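Bread, buses and a very long weekend

05/10/2019

So I've finally got my feet up with a cup of tea and I can tell you all about Lirwood! I've been meaning to go for years. My gran used to talk about the market there as if it was the centre of the universe, and I always nodded along and never went, even though it's only 50 minutes on the number 14 from Farnside (well, 50 minutes if the bus turns up, and mine didn't, so I sat in the shelter eating the biscuits I'd packed for the way home).

The market is smaller than I'd pictured but my goodness, the bread. I went straight to a Moldovan baker's stall at the far end, by the church wall, and bought a flat round pie stuffed with cheese and dill. I ate it standing up. Then I went back and bought another one, with cabbage in it this time, and the lady on the stall laughed at me and threw in a little bag of sour cherry pastries. I'd have married into the family on the spot.

Naturally I got it into my head that I could make the cheese one at home. I've had a go at three batches now. The first was like a roof tile. The second leaked all over the oven and set the smoke alarm off, which did not go down well with upstairs.

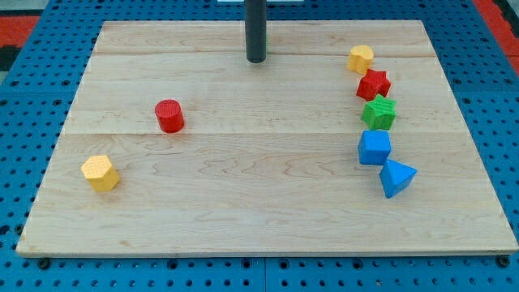 The third lot was much better, and I think the trick is letting the dough have a proper rest. I'd been giving it ten minutes because I'm impatient and hungry, and it kept springing back at me every time I tried to stretch it. Leave it an hour under a tea towel with a bit of oil rubbed over the top and it's a different animal, you can pull it out so thin you could read the paper through it. I also used far more dill than I thought was sensible. Go on, use the whole bunch.

For the cheese I mixed feta with cottage cheese (drain it first or you'll get the leaking business again) and one egg. Dry frying pan, medium heat, lid on for the first side and off for the second. They froze quite well too, with baking paper in between, though there were only two left to freeze.

I did look at going on to Tasutby while I was over that way, as there's meant to be a lovely walk along the river with a tea room at the end, but my bag was heavy and my knee was grumbling so I left it. Maybe in May when the evenings are longer. If anyone's done the walk, can you tell me if it's muddy? And does the tea room take cards? I never have any cash on me after a market.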